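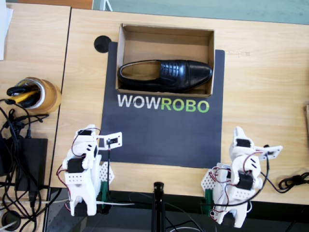
A black leather dress shoe in an open cardboard box.

Postal shoe repairs to end at Nillham depot

6 February 2023

The postal shoe repair service run from the Nillham depot will stop taking new orders at the end of the month, the owners of Khan Shoe Repairs have confirmed.

The firm said the cost of sending parcels both ways had risen too far for most customers. A heel repair that costs 20 pounds over the counter now comes to 40 pounds by post. Orders already paid for will be finished and returned in the usual way.

The shop in Brellska Road is not affected and will keep its present opening hours. It will go on taking in dress shoes, boots, bags and belts, and keys will still be cut while customers wait.

Khan began the postal service as a trial, mainly for people in the villages north of Nillham who had lost their own cobbler. At its busiest it handled 300 pairs a month, but by last August that had fallen to 55. The firm said many people had given up wearing formal shoes to work and the ones who still did tended to buy new.
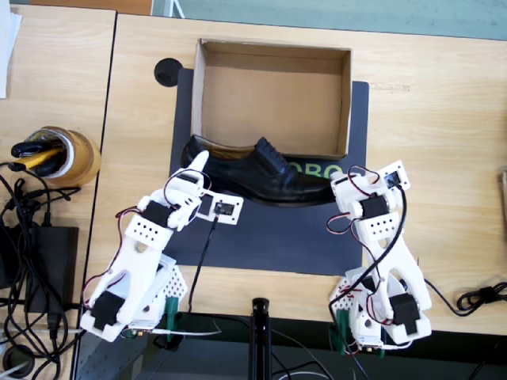 Customers outside the town will be able to leave shoes at two collection points instead. One is at the dry cleaner's in Brellska Road and the other is at the Zisura garden centre on the ring road, where a van will call twice a week. There is no charge for using either point, but shoes must be paired, labelled and left with a daytime phone number.

The firm is asking people not to post anything to the depot after the closing date. Parcels that arrive late will be sent back unopened and the sender will have to pay the return postage.

Two jobs at the depot will move to the shop. The lease on the building runs until the summer and Nillham Town Council said it had received no plans for a change of use.

Gift vouchers bought for the postal service can be spent at the shop or handed in at either collection point.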